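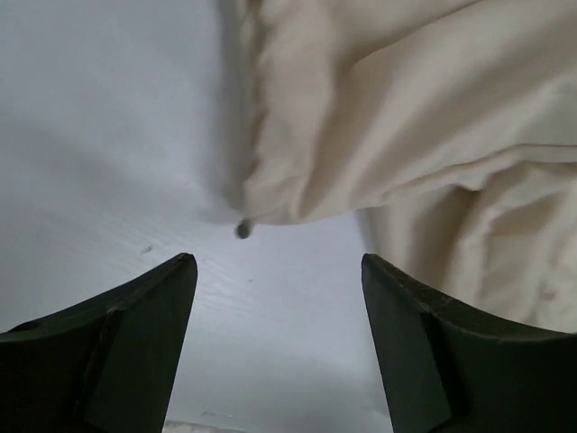
Backpack care, quick version

Empty it first. All of it, every pocket, even that tiny one on the strap. Shake upside down over the tub. Crumbs, pens, old receipts.

Don't put a coated pack in the washing machine. The coating peels and then you have flakes in everything. Hand wash, lukewarm water, a squirt of dish soap. Soft brush for the bottom panel and the back padding where the sweat goes. Rinse twice, soap left in the foam gets itchy.

Hang by the top loop, zippers open, out of the sun. Mine is a Fovov 33 liter and it takes all night, longer in December.

Sticky zipper - rub a candle stub up and down the teeth, run it 5 times, wipe. Still sticking, check for a thread caught in teh slider.

Smell. Baking soda in an old sock, tie it off, leave in the main compartment overnight. Works on lunch boxes too.

Roll tops: store them unrolled. The crease is where they crack first. Embla Öberg told me that one and I've done it ever since.

Frayed strap end, hold a lighter near it for a second, not in it. Nylon only. Cotton webbing gets a few stiches instead.

Waterproof spray goes on last, when the bag is bone dry. Two thin coats, 60 minutes between. Outside please, the stuff stinks.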